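Demonstration gathering (robot learning)

From Teltivura, the workshop encyclopedia

Demonstration gathering is the business of collecting worked examples for a robot that learns by copying. You do the job through the robot's own arms, everything gets recorded, and later a program chews through the recordings and tries to work out what to do when it meets the same job again. I've been looking after this article for a while and doing the work itself for longer, so forgive me if it drifts into shop talk (the talk page is open, as ever).

What counts as an example

One example, usually called an episode, is a single go at a single task, start to finish. It holds the camera pictures, the position of every joint, how far the gripper is open and whatever command the operator was giving at the time. Most groups also attach a short written line such as "lift the cable clear of the drives". Keep that line plain! I once had to tidy a set where the same job had been written up 17 different ways, and it took me most of March.

The Naltthorpe set, which plenty of readers will have come here from, has 4,000 episodes in its first release. Gunus is smaller at 500, all of it taking things apart, and I still think it's the better one to learn from if you are new.

Choosing the work

Early sets were nearly all blocks and cups. Those are fine for checking that your recorder runs, but a block doesn't bend, and most of what people want done by a robot involves something that does. Cables are the classic headache. They spring back, they hide behind other cables, and a grip in slightly the wrong place turns a lift into a tug. Old desktop computers have become a favourite for this reason: cheap, full of leads and clips and awkward corners, and you can put one back together and go again. 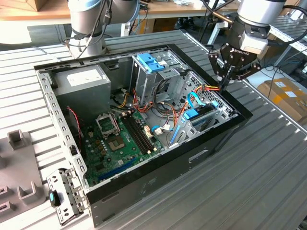 On the talk page Sison wrote that cable work should never be recorded with a fixed camera alone, as the metalwork hides the fingertips at exactly the moment that matters, and that a wrist view ought to be compulsory. I go about halfway with that. A wrist camera helps enormously in a deep case, but a fixed view shows where the rest of the cable is going, and I'd hate to lose it.

Driving the arms

There are 2 common ways of doing it. In the first you move a small copy of the arm and the real one follows; in the second you use a hand controller or a headset. I prefer the first by miles, mostly because my wrists complain less. Either way, go slower than feels natural, and don't stop dead in the middle to think. The program can't tell thinking from doing, and it will learn your pauses very faithfully.

Failed goes

Opinion is split. Some people bin every episode where the grip slips. I keep the ones where the operator recovers, marked as such, since a robot that has only ever seen perfect lifts has no idea what to do after a bad one. Drops with no recovery go in a separate folder.

Resetting

Easily the dullest part, and the part newcomers forget to plan for. Everything has to go back between episodes, though never to precisely the same spot: shift the case a little, turn it a little, let the leads fall differently. In the Naltthorpe notes the resets took longer than the recording did, and that matches my own experience.

See also: Episode; Gripper; Two-arm work; Labelling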